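4.2 Nesting and the reluctant stacker

Participants were asked to clear a table after a light meal and to leave the crockery "as you would at home", a phrase that several of them took as an accusation. The instruction was kept vague on purpose. In the February pilot we had asked for "a tidy stack" and got exactly that, from people whose own draining boards, as Ilse Ostermann found on her visits to the Nultevier flats, had not seen a tidy stack in years.

We call an arrangement nested when one dish sits within the rim of another, whether or not the two were made to go together. Matching was never required. Households in the Gosselin survey owned very few complete sets, and the ones they did own were mostly kept for visitors and then not used for them either. A small bowl in a larger dish is therefore the ordinary case, and the concentric tower beloved of shop displays is the odd one out.

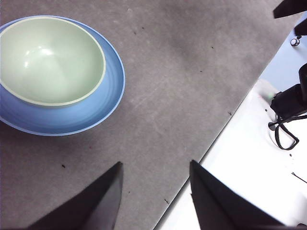 Figure 6. Bowl nested off-centre in a larger ribbed plate.

Off-centre nesting gave our coders more trouble than anything else in the scheme. The first version, borrowed from the Stellia work on cupboards, had only "stacked" and "not stacked", and the two coders fell out over it before lunch. One held that a bowl lying to one side of its plate had merely been put down. The other held that everything has merely been put down, and that the study was about where. We sided with the second coder and added a separate code for offset, scored by how much of the lower rim is left showing on the wider side.

Participants, when asked, had little to say in defence of the offset. Nine described it as quicker. One said that the bowl "knows where it wants to be", which we have coded as no reason given. What they did agree on was that a centred bowl looked fussy - a judgement delivered with some force by people who had just spent several minutes lining up the spoons.

Colour played a smaller part than we had expected. The Isodton account predicts that people will pair like with like and leave the strays until last. Our participants paired by size, and then only up to a point: once a dish would go inside another without wobbling, the search for a better match stopped. We return to this stopping point in Section 5, where it causes further difficulties.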